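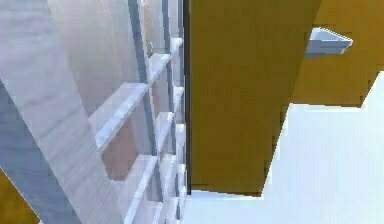

Prosser, December

Shelf-life claims: we want people who don't believe them

Undano is looking for 40 people to keep a pantry diary over the summer. If you read "best before" on a jar of relish and think "says who?", you're the sort of person we're after.

The received wisdom is that households throw out good food because they misread the labels. Maybe. It gets repeated in every council brochure, usually with a cartoon banana, and I've yet to see it tested on people who weren't being told off at the time. Our last survey had 276 replies and I wouldn't hang much on it. People remember the lettuce they binned on Friday and forget the half bag of flour that went out in March.

So, a diary. For six weeks you write down what you throw out, what was printed on it, and why it went. Smell, colour, mould, a partner's opinion - all fine. We don't want you to change your habits, and we won't send you recipes for stale bread.

You'll need to be 18 or over, do at least some of the cooking, and live in Prosser or Skekden. Share houses are welcome. Please don't apply if you work for a supermarket or sell storage containers. Vegans, hunters and people who live on toast are all eligible.

Payment is $200, with $100 after the third week and the rest when the diary comes back. It's paid by bank transfer, not in gift cards. Expect to spend ten minutes a day on it, whatever the consent form says about "minimal time commitment" - that wording came from a template.

What we'll do with the results: publish them, including if they're dull. There's no app, and your name won't go on anything.

To apply, send a short note with your suburb, how many people you feed, and the oldest thing in your cupboard. Mark it for Tegwen Watkins at the Undano office, or leave it at the front counter before noon on Friday.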